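# Renting Glassware from Zandholm: Your Questions

Hello and welcome! We get a lot of the same questions at the counter and over the phone (and we love the phone calls, please keep calling), but I've written out the usual ones so you can read them at midnight when party planning tends to happen. Last updated Tuesday, April 22, 2025.

## How many glasses should I order?

For a sit-down dinner, one wine glass and one water glass per guest, plus a few extra of each. For a standing party people put their glass down, wander off and take a fresh one, so I'd go closer to two apiece. Our biggest package is the Gratovura, which covers up to 97 guests.

## Do I have to wash everything before I bring it back?

No! Please don't stay up scrubbing. Pour out what's left, give each glass a quick rinse if you have a sink handy, and put it back in the crate it came in. We do the real washing here.

If you do like to wash your own stemware at home, use warm water and very little soap, and hold the glass by the bowl while you dry it, since twisting the stem is how most of them snap. Then let them finish on a rack.

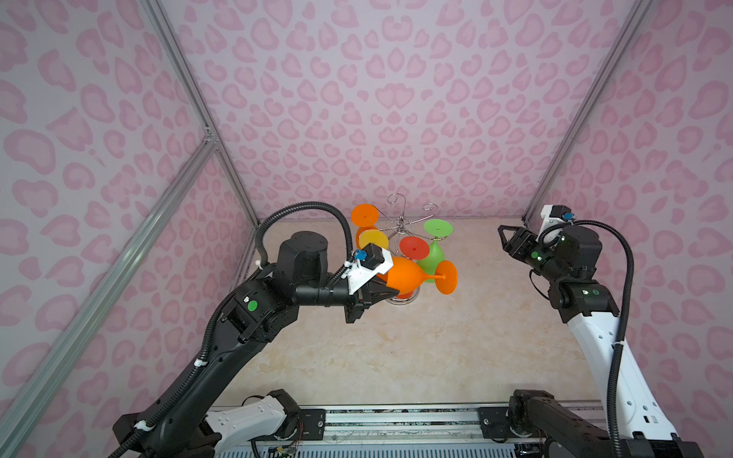

## Can I get colored glasses?

Yes, we have clear, smoke and amber. The colored ones go quickly for weddings, so if yours is in February or later in the spring, call us early and we'll pencil you in.

## What happens if one breaks?

It happens at nearly every party, and we won't scold you. The first two are on us. After that it's $12 a glass for the Oda line and a little less for the everyday ones.

## Do you deliver?

We do, anywhere in Vustier and the towns next door. Ask for Masaru Nagano, who plans the routes and will find you a morning slot if there is one to be had. Pickup from the shop is free, and the crates fit in most back seats.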